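Notice to Readers: Changes to the Studley Water Notes

Saturday, September 12, 2020

Beginning this fall, entries on the Studley pond and the lower Clumell will be posted every 2 weeks. The July entries remain available in their original form. One correction has been made — the distance from the footbridge to the Entwistle outfall is 422 feet, not 500. I thank Khanyisile Xaba for the measurement. Questions regarding older entries may be sent to me at the usual address.

Rory Swanson

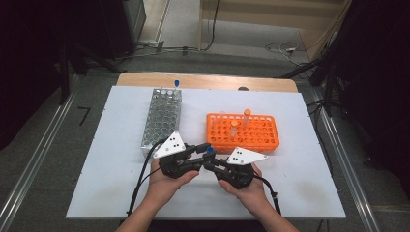 Test tube racks, one metal and one orange.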